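This site uses cookies to remember your settings. Accept | Manage

Udik code of practice

Print this page | E-mail this page
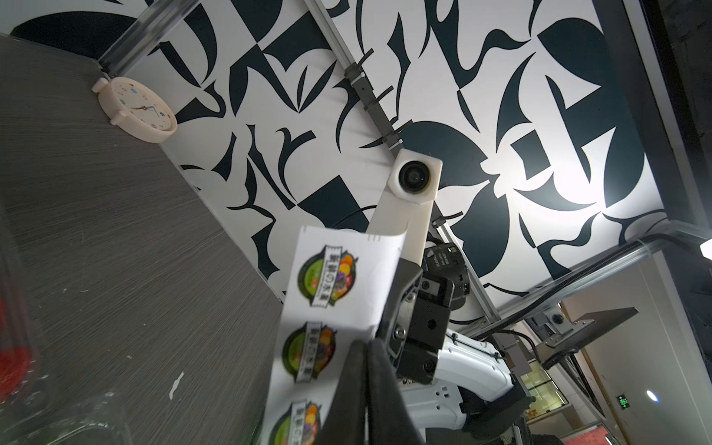
The Udik code of practice is a set of working rules for robot arms that handle thin, flexible items such as labels, film and paper strip. It was drawn up at Jeltport and is used mainly in packing and demonstration cells with two arms. The code treats adhesive labels as a class of their own, as a strip may curl when held at one end only, and a strip of round stickers folded over the fingers of a gripper can no longer be treated as flat. Padded fingers are permitted for this class. Bare metal jaws are allowed only on the backing sheet, outside the printed area.

Scope

The code applies to cells in which 2 arms share one working space. It does not cover the safety of persons, for which the operator must follow national law. The first edition dealt only with rigid parts. Labels and film were added after a trial at Pavley, in which 215 label strips were passed from one arm to the other.

Handling rules

A strip should be gripped at the end opposite the torn edge. The grip must not cover more than one sticker. Where a strip has to change hands, the receiving arm closes first and the giving arm opens only when the grip has been confirmed - a fixed delay is not accepted as confirmation. Arm speed during the exchange is limited to the lower of the two rated values.

Cables

Cables on an arm must be tied at intervals that leave each joint free through its full range. Cut ends of cable ties are to be trimmed flush on moving parts. On the fixed frame, trimming is recommended but not required.

Records

Each dropped or creased strip is logged with the time, the arm and the type of label. The Pavley site held 3,404 entries at the last review, in May. Entries are kept for eight months.

Criticism

Users at Vallejo have argued that the rule on confirmation slows short runs without a clear gain. A revised wording has been put forward but not adopted.

Related articles
Padded gripper fingers
Two-arm handover
Label stock, storage of
Jeltport test cell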